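Brastine Opens Its Small Chores Program to Household and Shop Partners

November - Brastine, a company which develops learning software for two-armed machines, announced today that its Small Chores program is open to outside partners. The program asks a simple question: can a machine do the little jobs of a home or a shop counter yet? The company's present answer is "some of them, and slowly."

The work is concentrated on sorting, putting away and closing things. In these jobs a person uses two hands without thinking about it. People perform the task first with hand-held grippers, and the software Skastex learns from the recorded movements.

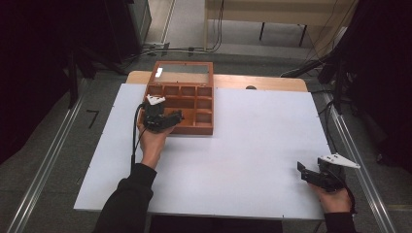

In the latest internal test, the machine put small items in the correct compartment in 91 of 100 attempts. Closing a lid was much harder. Brastine will collect 1000 more demonstrations of this type of task before it makes the next test.

"We are often asked when the machine will tidy the kitchen," said Nawal Filali, head of the program. "I prefer to speak about one drawer or one box. A person puts away nine small objects while talking on the phone. Our machine still needs quiet, good light and a lot of time."

The first 2 partners are Fiketti, which sells sewing supplies, and Leung, a maker of home storage products. Both will propose tasks from their daily work and will receive the results, including the failed attempts. Brastine does not plan to sell a household machine at this stage.

Companies that wish to propose a task can write to the Small Chores team through the contact form on the Brastine website. A short description of the task and the objects is enough for the first contact.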